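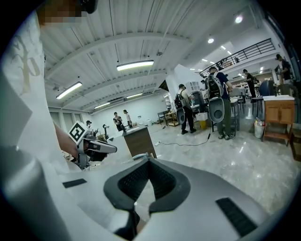
Operators in backpack rigs on the practice floor.

Workplace Automation / Handheld Tools

March | Signe Granström

The Zetine is a pair of handheld grippers used to show a robot how a job is done. The operator holds one in each hand and works through the task at normal pace. Each gripper has a printed marker block on top so its position can be followed.

At Maillard, in Pulthorpe, the staff who used to do all the clearing and tidying now spend part of the shift recording it. A new starter needs one Monday morning of training and no programming. Shifts are split into blocks of 550 seconds with a rest after each, and the pay grade went up when the duties changed. 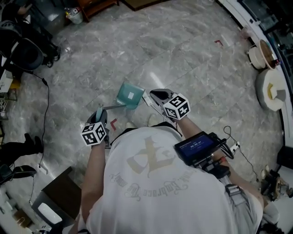 Two grippers, a tipped cup and tape marks on the floor.

Apolline Joly runs the floor at Maillard. "My knees noticed the change first," she says. "We asked for more jobs at counter height and got them."

Recordings are checked by the people who made them. A site can store up to 3,000 before anything has to be moved off.
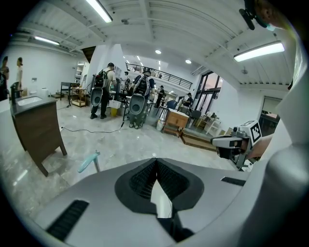
Ordinary furniture is fine for practice, and Onerville will advise on layout before delivery. Leave clear walking space between stations and keep power leads to the wall side where possible.

Sold in pairs. Straps and charger included. Hire terms start at 6 weeks.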